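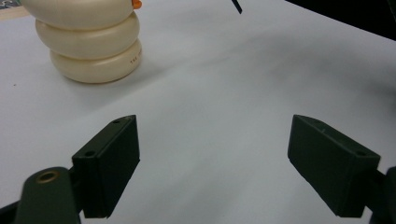 Subject: Re: [menddale-robots] Ring stacking, what did everybody get done?
From: Flilasell bench
To: Menddale student robotics list

Hi all,

Sorry for the slow answer, I wanted to sit down with a cup of tea and do this properly, and then the tea got cold and it was Monday. You know how it goes.

> We are still a little lost over here. Our group has 596 demos
> recorded and the policy (we call ours Pană) keeps going for the
> side of the stack and pushing it over. Did you close the fingers
> on the outside of the ring or put one finger in the hole? And how
> many demos do you think we need before the March meet? Somebody
> told us 3,000 and we nearly cried.

First of all, please don't cry! 596 is a perfectly good start, and it's more than we had when our policy (Lina, for those who missed the naming vote) first got a ring off the table. We are at 927 now and plan to stop at 1,000, mostly so that we have time left over to test. I'm sure 3,000 would be nicer, but we all have homework too.

On the fingers: we went around the outside. We tried one finger in the hole for a whole evening and it looked very clever, but the ring swung every time we lifted it, and then it was anybody's guess where it would come down. The outside grip is duller and works better for us. The rings are fat and rounded, so the height you grab at matters a lot. Go for the widest part of the sidewall. If you're too high, the fingers slide up over the curve and you end up holding nothing.

The pushing over sounds very familiar. With ours, we had been starting every single demo with the gripper already close to the stack, so Lina had never learned what to do from farther back. What helped was starting with the fingers wide open and the stack well off to one side, then lining up first and only moving in after that. Do plenty of those from the left and plenty from the right. It feels slow and a bit silly while you're doing it, but please stick with it for an evening before you change anything else.

Two smaller things, while I'm going on anyway. Cream rings on a white tabletop are hard going (I know, we all got the same set), and the shadows under the bottom ring were about the only edge our early version seemed to notice. So keep your lamp in one place! We moved ours between sessions without thinking and had to throw out a good pile of work. And smooth your table cover before you start, or at least leave the wrinkles alone for the whole session.

Also, please let your stacks be a little crooked. We spent the first weeks squaring them up like a wedding cake, and then the first leaning pile that came along confused poor Lina completely. Now we leave them however they land.

If your group would like to bring Pană over and try it at our bench before the meet, you would be very welcome. We're in from four o'clock most days and there is usually something to eat. Just write to the list first so we can clear you a table, and bring your own power strip, ours is full.

Warmly,
the Flilasell bench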